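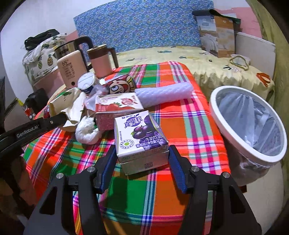

Flerkulstead Park Memory Page: Questions I Keep Getting

Last updated 2006-08-23

I started this site to put my ride maps and ticket books somewhere other than the hall closet. The closet is full again, and now there is also email. Please check the list before you write to me.

What was Flerkulstead?

A small amusement park with large ambitions. It opened with a dark ride, a miniature railroad, a lake you were told not to touch, and a restaurant shaped like a hat. Later owners added a monorail that went to the parking lot.

Is it the same place as Flerkulstead Gardens?

No. The Gardens was a miniature golf course that opened across the highway and hoped you would be confused. Plenty of families were. If you remember a windmill, you were at the Gardens.

Who designed the Nindurov ride?

Lawal Okeke laid out the track and wrote the story. Bukola Tijani painted the sets and, judging from the sketches that survive, fixed the story. The official guidebook credits neither of them and gives a full page to the company that supplied the carpet.

What was the story of Nindurov?

You were a guest of a sleeping king. Your boat went through his pantry, his library and his dream, in that order, and then a door opened and you were in the gift shop. There was a battle in the original plans, but the money for it went into the hat restaurant.

My brother says the boats once got stuck in the library room for two hours. True?

I've had this from enough people, with enough different lengths of time attached, that I believe something got stuck. Ekene Ogunleye worked the loading dock for three summers and remembers it as forty minutes. He also remembers handing out crackers. The number of hours goes up every time a new brother writes in.

Was there a second version of the ride?

Sort of. After the refurbishment the pantry had new music and the king snored. People who first rode it after that will tell you the snoring is the whole point. People who rode it before will tell you to get off their lawn. I rode it both ways and liked the old pantry and the new king, so everybody is mad at me.

How many ticket books do you have?

492, counting the ones with a ticket missing. Almost all of them are missing the same ticket, the one good for Nindurov. The railroad tickets are nearly always still there. Draw your own conclusions about the railroad.

What is a Plerkuletti?

The park's mascot, and I'm sorry. It had a bird's head and a marching band jacket, and it waved at the front gate every morning until the heat got to whoever was inside. The name was chosen in a newspaper contest that drew 400 entries. I have seen a list of the runners-up and they picked the right one, if you can imagine that.

Do you have a Plerkuletti costume head?

No. Ese Danladi has one and isn't selling. She has been asked. She has been asked by me.

Can you tell me what my souvenir plate is worth?

I can tell you what I paid for mine, which was too much. The blue-rim plates are common. The ones with the monorail on the wrong side of the lake are a little harder to find, though sellers have caught on and now describe every plate as the wrong-side plate, including several that don't show a lake.

Why isn't the park map on the site in full size?

Because the last time I posted it full size, it turned up on a line of tote bags. The version on the maps page is big enough to find the bathrooms. If you're building a model or writing a paper, email me and say so, and I'll usually send the large scan.

Didn't the park have a fireworks show?

It had a show called Ojo. There were colored fountains, a narrator, and one firework. It went off at the end. Khurram Sial taped the soundtrack off the lakeside speakers, and the recording is on the sounds page, complete with a child asking if that was it.

Is any of it still standing?

The railroad depot is a dentist's office. The lake is still a lake. The hat was taken down one June, and I have a piece of the brim, or a piece of something the man at the site said was the brim.

Can I visit?

You can visit the dentist. Please stop asking the front desk to let you see the ticket window. They've started asking me to put this in bold.

How do I order the booklet?

You can't right now. I had 400 printed and they're gone, mostly to people named in it. A second printing depends on my finding the disk with the page layouts, and that brings us back to the closet.

I have photos from the park. Do you want them?

Yes, very much, especially anything of the inside of Nindurov, where everyone seems to have used a flash and gotten a picture of the boat in front. Write the year on the back in pencil if you know it. If you don't, tell me what car you drove there and I'll make a guess.

You got something wrong.

Probably. Send me the page and the correction. If it's about the monorail, please include a source, as I already have a folder of those and no two of them agree on which way it went.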